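05/09/2021

Shelf day! I have been itching to get at that tall white unit for ages and today I finally had the time, two coffees and a good playlist. Everything had been going back wherever there was a gap, so of course by the end of winter you couldn't pull out a headset without getting tangled in the strap of the one above it.

Started by wiping down the shelves with the lavender spray (smells like Nan's hallway, love it) and then played around with the order for far too long. I tried sorting by colour first and it looked gorgeous, but it's useless when you're in a hurry. So the plan is headsets with straps up high and the round white helmets down low, where you can grab them with both hands. The helmets are my favourites, I can't help it, they look like a row of little astronauts.

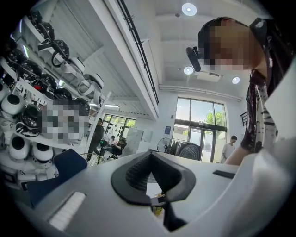 Raili Hyvönen reckons the straps should be done up before anything goes back on the shelf, every single time, and that hooks along the side would be even better. She's right about the straps! I did up all the ones I could reach and it made such a difference. Not sold on hooks yet, I think they'd catch on sleeves, but Mahsa has a packet of the stick-on kind left over from her pantry and we might try a couple.

Still to do: the top shelf, which I need the step for, and labels. I want proper labels in that nice fat marker, one for each shelf edge. Hằng wants the printed sort. We'll see who gets there first.

Arms are sore, fingers smell of lavender, and I walked past twice on the way out just to have another look. Leftover dumplings for tea and then bed.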